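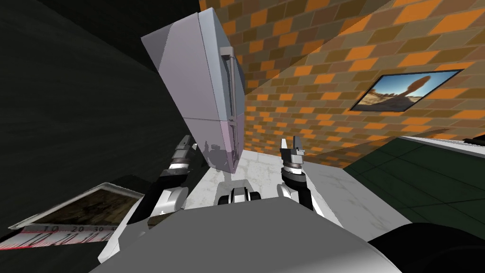 Ettore Lo Presti wrote under my previous page that his arms go to the refrigerator, stop next to it, and after this the program says "grasp complete" with nothing between the fingers. He asked if the door handle in the Hashemi kitchen is broken. I had the same fault for most of August, and the handle is fine. The mistake is in how the head camera and the robot base agree with each other, or do not agree.

What you need

Drundulus installed, with the Hashemi kitchen loaded and the two-arm robot in front of the refrigerator. Ondatach for the arm control. I assume that you can already start an episode and move each arm by hand.

How the fault looks

The arms move smoothly and there is no error message. Both grippers arrive close to the refrigerator, but the chosen one closes on air. If you repeat the episode with the head straight, the fault becomes smaller or disappears. If you tilt the head more, it becomes bigger. When you see this, please do not start to change the grasp force. I lost many evenings with the grasp force.

Step 1. Stop the retry loop

Open the task settings and put the number of retries to 2. The value in my copy was 100, and this is dangerous if the same program goes later to a real robot. A wrong target repeated so many times will push the wrist into the door again and again. In the simulator you only lose time -- on the real arm you can lose a gearbox, or hurt somebody who stands near.

Step 2. Save the camera pose and the image together

Pause the episode just before the gripper closes. Save the head camera image, the head joint angles and the camera pose from the same simulation step. Do not take the pose from the beginning of the episode. In my case the image was new and the pose was old, and for a moving head these two do not belong together.

Step 3. Compare one point that you know

Choose one handle of the refrigerator. It has two, one over the other, and the upper one is longer, so write in your notes which one you use. Read the position of the handle center from the simulator. Then read the position which your vision part calculates from the image. Both must be written in the base frame before you compare them.

With the head straight, my two positions were the same. With the head turned by 30 degrees they were far from each other, and the error grew with the angle. If your error is the same for every head angle, you have a different problem, probably a wrong camera offset, and the next step will not help you.

Step 4. Correct the order

Look for the place where the handle point is changed from the camera frame to the base frame. The head pose must be read there, at the time of the image. In my program it was read once, at the start, and kept in a variable. I moved this line inside the control loop and deleted the old variable, so that no other function can use it by mistake.

Check also the units. Ondatach was giving me radians, and one old Fenska script in my folder was expecting degrees. This script was not the cause, but it made my first tests very confusing.

Step 5. Add a stop condition

Before the gripper closes, compare the finger position with the handle position. If the distance is larger than the opening of the fingers, the arm must stop and the program must report a failed grasp. Also after closing, read the finger width. Fully closed fingers mean that there is no handle between them, and "grasp complete" should not appear in the log.

Test this on purpose. Put a wrong head angle into the program and start one episode. The arm should stop before closing. If it does not stop, do not go to the real robot yet.

Step 6. Run again with different head angles

Start with the head straight, then tilt it, then turn it to each side. Keep the logs of the failed episodes too. Put the retries back only when all angles are passing, and choose a small number.

Ettore, if the upper handle works after this and the lower one still does not, please send me your joint limits file. On my side the elbow was reaching its limit for the lower handle, and I will write about it on a separate page.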